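Dromunberg shares ease as hardware orders slow
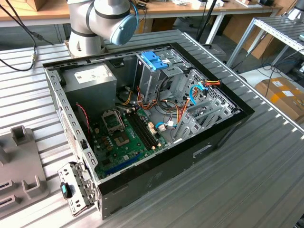

The Dromunberg main index closed at 2962 on lower volume, with electronics suppliers leading the decline. Emthorpe lost 2 percent after cutting its order forecast for the second half. Adville was flat.

Bond yields were little changed before the December rate decision. Tania Akanda, who covers rates for this letter, still expects a hold.

Luzius Zaugg has lowered his price target for Roy from 300 to 200, citing high inventory and weaker export margins. His full note goes out to subscribers at 4 p.m.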